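Danish Khattak

Thread on washing-up liquid, as promised on Wednesday. I've kept a note of what our house spends on it since May and a few of you asked for the details.

We are five people in a terrace in Lirside. No dishwasher, and no room for one unless we lose the cupboard under the boiler.

Before I started the note we were buying whatever was on offer at Bustness. Usually the small bottles. They look cheap on the shelf, but the price per 100 ml is printed in tiny type on the ticket and it is nearly always worse than the large size.

First change was refills. The shop on Kuusisto Lane does them by weight. You bring your own container, they weigh it empty, you fill it and pay at the till. Works out at 21p per 100 ml. The same shop sells it ready bottled for 35p per 100 ml.

Refill hours are short. They stop at five and don't do it at all on Sundays. I've been caught out twice and had to buy a bottle anyway.

Second change was how it gets out of the bottle. With a flip cap everyone squeezes until they see foam, and my sons squeeze for a good while after that. A pump gives you the same dose each time.
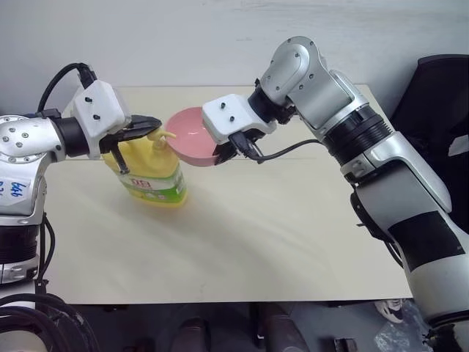 Marit replied that a pump made no difference in her house, as her lot just press it four times. She puts a spoonful in a jam jar of water each morning and they dip the sponge in that.

Fair point Marit. I tried the jar for a week. It does use less, but ours kept getting knocked into the sink, and by the evening the water in it was grey and I didn't fancy it. If you have a windowsill next to the sink it might suit you better.

What I did instead was tell everyone one press for a bowl of washing up and one more if there's a roasting tin. There was some grumbling. It has mostly stuck.

Third thing, water. We're on the Wukau side of the valley and the water is hard. Hard water needs more liquid to get the same suds. My sister is on soft water and uses far less than we do, so don't compare your bottle with somebody else's unless you know what comes out of their tap.

Also, suds aren't the cleaning. If the water is still hot and the grease is still coming off, carry on. I used to tip the bowl away as soon as it went flat.

Order matters as well. Glasses, cutlery, plates, pans. Scrape the pans first, and if something has burnt on, leave it to soak with a bit of bicarb while you do the rest.

Don't water the liquid down in the bottle to make it last. I did that for years. It goes thin, people use twice as much, and the one I left over the summer smelt off.

Cost so far: we were spending about 63p a week and it's now a bit under half that. Not a fortune. It pays for the sponges.

Next I'm going to look at the sponges. If anyone has used the knitted cotton cloths for more than a month, let me know how they wash and whether they go stiff on the line.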